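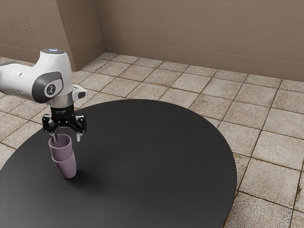 How a robot arm learns to pick up a cup

Picking up a cup is easy for you. A robot arm has to be told every bit of it: where to go, how far to open its fingers and when to squeeze.

At the Kpodo workshop, Adom Alhassan and his group are building an arm called Zaken. Before they try a new job on the real arm, they try it on a computer. This is called a simulation. It works a bit like a video game. The table, the floor and the arm are all drawn by the computer, and so are the two mauve cups, one sitting inside the other.

What are the fingers doing?

The part that holds things is called a gripper. It has two fingers that slide together and apart. To hold a cup by its side, one finger goes inside the rim and the other stays outside. Then the gripper closes and pinches the wall of the cup between them.

Why use two cups?

Stacked cups are harder than one cup on its own. If they are jammed together, both may come up at once. If they lean, the arm has to lean its fingers too, or miss.

How many tries does it take?

In November the group ran the cup job 978 times on the computer. They changed the speed 15 times and the starting place 4 times.

Try it yourself

Stack two plastic cups. Using just your thumb and one finger, lift the top one by its rim. Now do it with your eyes shut.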